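Katmont Public Library
Changes to borrowing and branch services, starting in January. Please read the full thread. (1/18)

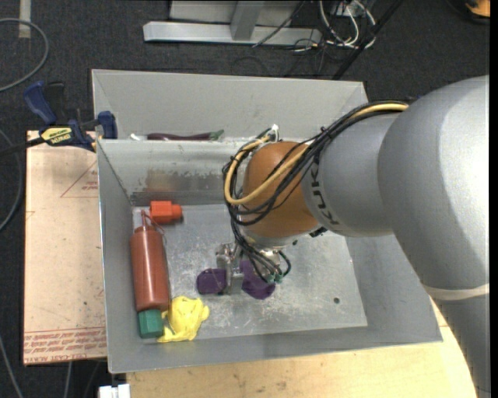
The Library reviewed its borrowing rules over the summer and fall. The new rules apply to every cardholder at the Main Library and at the Gromness and Ekinci Street branches. Cards issued before the change remain valid and do not need to be replaced. (2/18)

Loan periods. Books, audiobooks on disc and printed music will be lent for 21 days. Films and magazines will be lent for 7 days. Items marked "New" on the spine will be lent for 14 days and may be renewed once, provided no other reader has placed a hold. (3/18)

Renewals. All other items will renew automatically up to two times. A notice is sent by email or text on the morning of the renewal. Cardholders without an email address or cell phone on file will find the new due date by calling any branch during open hours. (4/18)

Automatic renewal does not apply to items on hold for another reader, items borrowed from another library system, or items from the Tool and Craft Shelf at Gromness. These must come back on the date printed on the receipt. (5/18)

Overdue fines. The Library will no longer charge daily fines on children's and teen materials, regardless of the age of the cardholder. Daily fines on adult materials continue at the present rate. Fines already on an account for children's and teen items will be removed. No request is needed. (6/18)

Lost items. An item will be treated as lost when it is 30 days overdue, and the replacement price will be added to the account. If the item is returned in usable condition within six months, the charge will be canceled in full. Replacement copies bought by the cardholder cannot be accepted in place of payment. (7/18)

Holds. Each cardholder may have up to 14 holds at one time. An item that has arrived will be kept on the pickup shelf for 7 open days. Sundays and holidays on which the branch is closed are not included. Please bring your card or a photo ID when picking up for yourself. (8/18)

To let another person pick up your holds, add that person's name to your account at any service desk. Permission given by phone under the old rules expires at the end of this year and will need to be entered again. (9/18)

Catalog. The present catalog will be replaced by Sanar, a shared catalog that also covers the neighboring towns. Your card number stays the same. You will be asked to choose a new password of at least eight characters the first time you sign in. (10/18)

Saved lists and reading history will not transfer. Cardholders who wish to keep them should print or download them from the "My Account" page before the change. Staff cannot recover lists once the old catalog has been shut down. Current loans and holds will transfer, and holds will keep their place in line. (11/18)

The old catalog goes offline at closing time on Sun 8 December. Until Sanar opens, items may be borrowed and returned as usual, but new holds cannot be placed online. Paper hold slips are available at each service desk and will be entered in the order received. (12/18)

Local History Room. The room on the second floor of the Main Library will be open by appointment only during the move of the map collection. The collection holds 2,000 sheets, including county surveys, fire insurance plans and street maps. Requests should be sent at least one week ahead and should list the streets or years of interest. (13/18)

The town newspaper on microfilm remains open to all visitors without an appointment. One reader is available on the first floor, next to the reference desk. Prints are charged by the page, and files may be saved to your own USB drive free of charge. (14/18)

Gromness branch. The children's area has received 989 new titles, bought with the state reading grant. They include picture books in Spanish, Turkish and Vietnamese, early readers, and a larger set of large-print chapter books. All may be requested for pickup at any branch. Preschool story time moves to the meeting room and keeps its present hour. (15/18)

Ekinci Street branch. The parking lot entrance on the north side is closed for drainage work. Please use the entrance beside the post office. The book drop has been moved to the front steps for the length of the work. Two accessible parking spaces are marked at the curb, and the ramp remains open. (16/18)

Meeting rooms. Applications for the new year are being accepted for all three buildings. Groups that meet every month must apply again, even if no details have changed. Rooms are free for nonprofit and neighborhood groups. Food is allowed in the Gromness and Main Library rooms only, and rooms must be left clean and cleared 15 minutes before closing. (17/18)

The complete borrowing policy is posted at every service desk and may be had in large print on request. Comments may be left in writing at any branch or sent through the contact form on the Library's website. Comments received before the end of January will be placed before the Library Board at its next regular meeting. (18/18)

Added in response to messages received: homebound delivery is not affected by these changes. Drivers will keep to the current routes, and loans made through the delivery service will continue to carry no fines. Readers who would like to join the service may ask for the form by phone, and a family member or caregiver may fill it out for them.

Also added: student cards issued through the Katmont schools will work in Sanar with the same number and PIN. Students may borrow up to five printed items at a time on these cards. Films may be borrowed with a regular library card, which requires the signature of a parent or guardian for anyone under 16.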